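Robot on the packing bench – what happened to your hours?

Posted in: Warehouse and dispatch

benchfour
2018-09-14
We're getting an arm on the small parts bench in January. Management say no job losses. For those who already have one, what changed for the people on the shift? I'm on packing, 3 years in, nights.

Luana Queiroz
We've had one at Musano since spring. It picks small stuff out of a tub and puts it down for a person to box. Nobody went, but two agency contracts weren't renewed, so it depends how you count. My own day is less lifting and more checking. I miss moving about a bit.

tapegun_tom
"No job losses" means no replacements when people leave. We were told the same at Lanz. Five left in a year and none were replaced.

Luana Queiroz
That's fair for your place. Ours did take on two people for returns, both from the old bench.

pilar_u
I look after the cell at Oltard, moved over from packing. The target is 100 picks an hour and on a good day it gets there. On a bad day I'm clearing a stop every few minutes and the people downstream stand waiting. Wipe the fingertips down at the start of the shift, dust gets everywhere. 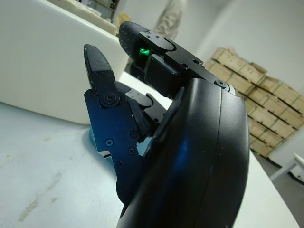

Who restarts it when it stops at night?

Whoever has had the training, and on our nights that is the shift lead or me. Ask for at least two trained people per shift, otherwise one person never gets a proper break.

tapegun_tom
And ask what the training pays. Ours was 50p an hour extra and it took a row to get it.

benchfour
Thanks, I hadn't thought about breaks. Did they change your bench targets?

Luana Queiroz
Ours went up after six weeks. The arm does the easy items, so people get the awkward ones, and the boxing target was still set on the old mix. The rep got it looked at – worth keeping your own figures from now.

vaken_nights
Going to disagree with Tom a bit. My wrists were finished after eight years of picking and the arm took the worst of it. I'd not go back.

tapegun_tom
Glad it helped you. I'd still want it in writing.

pilar_u
Both true at our place. Get the targets, the breaks and the pay rate written down before it goes live. They were a lot less keen to talk about it afterwards.

benchfour
Meeting is Tuesday, I'll take this lot in with me.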